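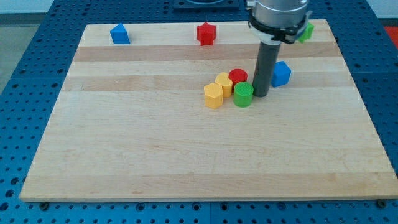

Kerlow block-pushing arm: progress to December

The maple board is down on the perforated table and the arm is pushing blocks with the straight gray finger. We have logged 2,302 pushes. Star and heart shapes still spin when hit off center, so Atif Rana is rewriting the approach angle.

Spending is at 75 percent of the grant. The spare wrist cable from Prulley took 34 days to arrive and cost us 13 evenings of bench time. Next is sorting by color, with no change to the budget.

Chelsea Staniforth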